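Mirkia (old quarter)

Mirkia is the old quarter of the port city of Bravo, and it is known to travelers for its stairs, its covered market and its small guesthouses. It has 1,020 permanent residents. Most visitors arrive by the ferry from Jusine, which takes 70 minutes.

History
The quarter grew up behind the fish docks. After the docks moved to the north side of the bay, many houses stood without tenants, and the city sold them at low prices to people who promised to repair them. Small workshops came first, the guesthouses later. The Fasport building is a former customs store.

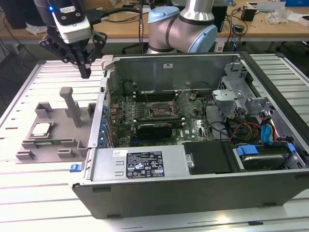

Open computer tower on a work table, Mirkia.

Sights
The main street is a stairway of 421 steps, called the Long Stair. It begins at the ferry landing and ends at a terrace with a view over the bay. The covered market is open from early morning until 2 p.m. and is at its best in October, when the chestnut sellers come down from the hills. There are 17 public fountains in the quarter - all of them give drinking water.

Lodging and access
Cars may not enter Mirkia. Luggage can be left at the ferry landing, where porters carry it up for a fixed price. Guesthouses are small, and in summer the rooms must be reserved early.
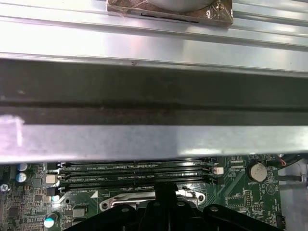

Encarnación Tejada writes in her guide to the bay that one night in the quarter is too short, and that the Long Stair should be climbed before breakfast, while the east side is still in shade. She also advises against the last ferry, which is often canceled in strong wind.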